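**Ticket 133** — Fingers stop short of full close, foam sleeve slips out
Project: Skikby (student team, pick-and-place unit)
Opened by: Tanvir Siriwardena
Status: open, waiting on recheck
Priority: medium

### Problem

The gripper reports closed but the fingers leave a gap. Hard items are fine. The foam netting sleeve gets picked up at one end, lifts a little, then slides out before the arm reaches the wire basket. It started in September after we swapped the finger pads. Before the swap the same routine ran clean.

### Steps to reproduce

1. Power on, wait for the home move to finish.
2. Load the `sleeve_to_basket` routine.
3. Lay the foam sleeve on its side on the table.
4. Run at speed 100.

It fails on most runs. Dropping the speed makes the slip happen later in the move but doesn't stop it.

### Log

**9:40** Checked the close command in the Codeo panel. Target is 0, reported position is 2. No fault shown. Motor current looks normal for an empty close.

**9:55** Swapped the data cable for the spare. No change. Put the old one back.

**10:10** Ran the close with nothing between the fingers. Gap is still there and a sheet of paper slides through it. So the sleeve isn't what's holding them apart.

**10:25** Opened the calibration file. The open limit is stored as 549, same as the printout in the binder. The closed limit has no entry, so I think the panel falls back to a default. I didn't edit anything yet.

**10:40** Opened the fingers wide and left them there to compare the two sides before taking any screws out.
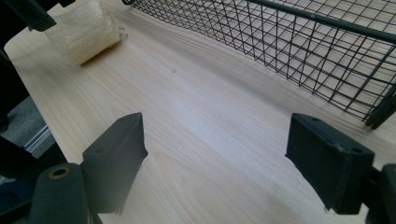

Aurel Matei replied that the closed limit gets wiped whenever the firmware is reloaded, and that he reloaded it the same afternoon the pads were changed. He wants the limit taught again before anyone touches the hardware, and asked for a copy of the calibration file to be saved first — last term's got overwritten and took a whole club session to rebuild.

**11:05** Saved a copy to the team folder as `cal_before_133`. Ran the teach step for the closed limit. The panel accepted it and the entry now shows in the file.

**11:15** Closed on nothing again. Reported position is 0. Paper no longer slides through.

**11:20** Ran the routine at speed 100. Sleeve made it to the basket. Ran it again and it slipped, but near the end of the move this time. Better, not fixed.

**11:35** Rubbed a finger along the new pad faces. They feel slicker than the old pair. The old pads are in the Sikder parts box, still usable on one side.

### Still to do

- Try one old pad and one new pad, same routine, same speed.
- Move the grasp point closer to the middle of the sleeve. Right now it's set near the end, left over from when we were picking blocks.
- Add the closed limit to the startup check so a missing entry throws a warning.
- Aurel to write down the firmware reload steps, including the teach step.

Please leave the calibration file alone until the pad test is done. If you need the arm for the Cendton practice run, use the saved profile and note it on this ticket.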